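Everybody selling robot brains this year says the hard part is data. Fine. I've been collecting it since February and I have some doubts about what people think they're buying.

Our task at Skerkwood: pick up a striped microfiber towel. Sixteen versions of the instructions, one towel type. Target is 3240 examples. We've kept 3120.

Hukar's pitch deck calls this "rich, diverse manipulation data." It's a towel. It's blue and white. Go look at their sample set and tell me how many other things you find in there.

And the rule for a good grasp changes depending on who's reviewing. One person wants the cloth bunched between the fingers. Another says any contact that lifts it counts. Both labels go in the same folder.
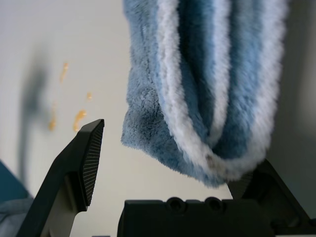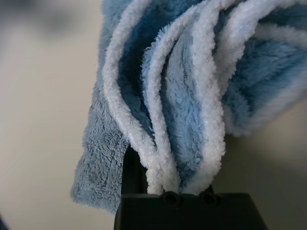 So when someone tells me their model "understands fabric" I'd like to know which reviewer it understands.

I ran a small check last month. Took 300 examples out of the pile, stripped the labels, had two of us do them over. We disagreed on far more than I was comfortable with - mostly over whether a fold held by one corner is a grasp.

The answer I got from Trevuleo was "scale will wash that out." Maybe. It might also just teach the thing to be unsure about corners at scale.

What I'd spend the money on instead: different towels. Thin ones, stiff ones, a dishcloth, a sock. Fewer repeats of each. Write down what a grasp is before anyone presses record, and keep the failures. We were throwing failures out until spring, which I still can't believe.

Someone will reply that Tu got great results with less data than this. I read the write-up. Same table, same cloth, same lighting in the test as in the training. Show me up to 16 cloths it never saw and I'll shut up.

Anyway, 120 to go. I'll post the disagreement numbers once the second pass is done - if they let me.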